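Smoke detector chirping in cold weather only?
Home Repair > Electrical and Alarms

terrapin_lot9
House was built in the 80s, we bought it in June. Five smoke alarms, all Kinnear, all hardwired with battery backup. The one in the upstairs hall chirps once every minute or so between 3 and 5 a.m. and then quits by breakfast. I put a new battery in it and it did the same thing the next night. Is the unit bad or is it the wiring?

mossback
How old is it? Take it off the base and read the date on the back. Ten years from that date and it goes in the trash, new battery or no new battery.

dmaly
Weak battery. The voltage drops when the house cools off at night, the alarm sees it as low, and it chirps. House warms up, voltage comes back, chirp stops. A battery out of the package can be weak too if it sat in a warehouse. Put a meter on it.
Dalibor Malý

terrapin_lot9
Date on the back is 11 years ago, so I guess that answers mossback. I'd still like to know about the battery. It came out of a multipack from the dollar store.

hank_in_the_attic
I'd look at the wiring before spending money. We had a loose wire nut in a ceiling box that did this exact thing. The alarm was running on battery most of the time and eating one every couple of months. Is the green light on?

terrapin_lot9
Green light is on, steady.

hank_in_the_attic
Then it has power at the moment. Doesn't mean it has power at 4 a.m. Breaker off, pull the base, tug on each wire.

mossback
He has an 11 year old alarm. Replace it. Replace all five if they have the same date. You can chase wire nuts after that if you still want to.

dmaly
Agree with mossback on the age, but don't skip the meter. I've seen people replace an alarm, drop the same bad battery in the new one, and return it to the store as defective. A fresh 9-volt should read over 9. I don't use one that reads under 8.5, whatever the package says.
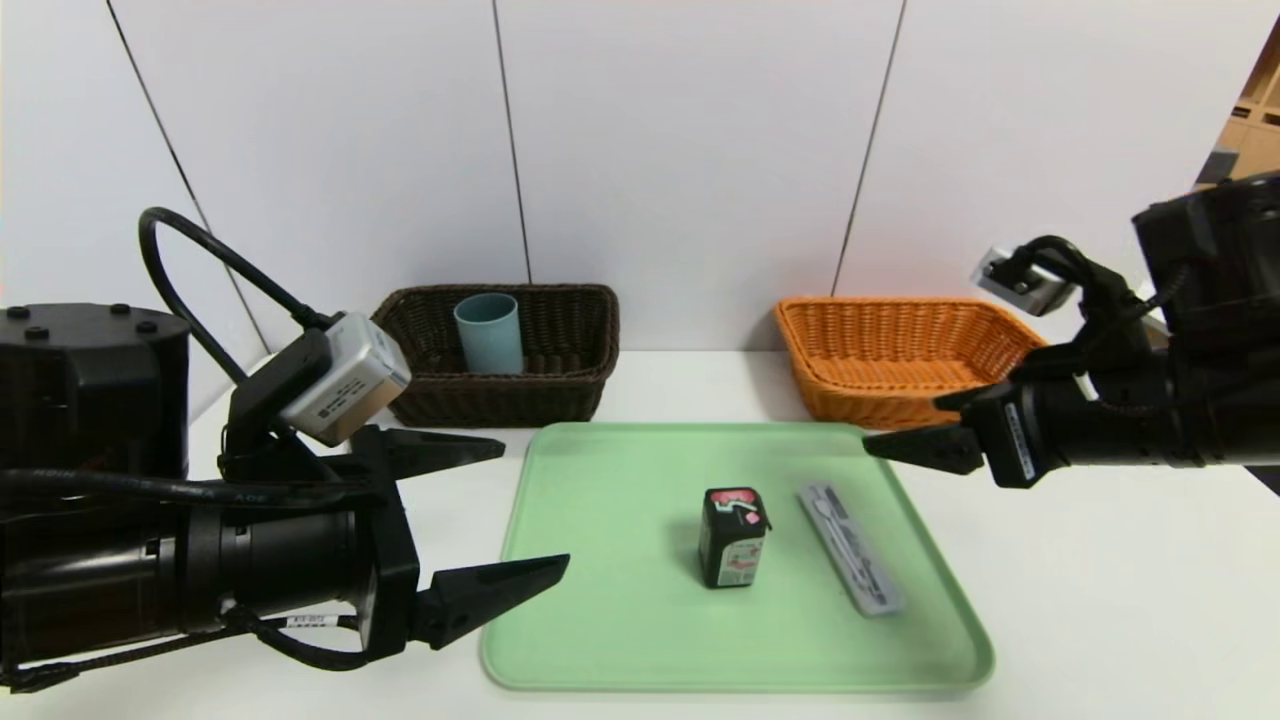

Also hold the test button down for 15 seconds with the battery out and the power off. That drains what's left in the unit. Some of them keep chirping on the old low battery signal until you do that.

quillfeather
I bought the Clira ones with the sealed battery when ours aged out. Paid 82 for the 2 of them. No battery to change, you just throw the whole thing out at the end.

hank_in_the_attic
Not a fan of sealed. If it goes bad in year four you're out the whole alarm. And check that it will talk to the rest of your Kinnears. Mixing brands on the same interconnect wire is asking for false alarms.

quillfeather
Mine aren't interconnected so I can't say. Haven't had any trouble with them.

mossback
Hank is right about mixing. Same brand on the whole loop, and read the compatibility list in the manual.

terrapin_lot9
Metered the dollar store battery, 8.3. The other one left in the pack is 8.4. All five alarms have the same year on the back so I'm going to replace the set. Will check the wire nuts while I have the bases down.

dmaly
Good. Write the install date on the side with a marker so you can read it without taking the thing down.

hank_in_the_attic
Let us know what you find in the hall box.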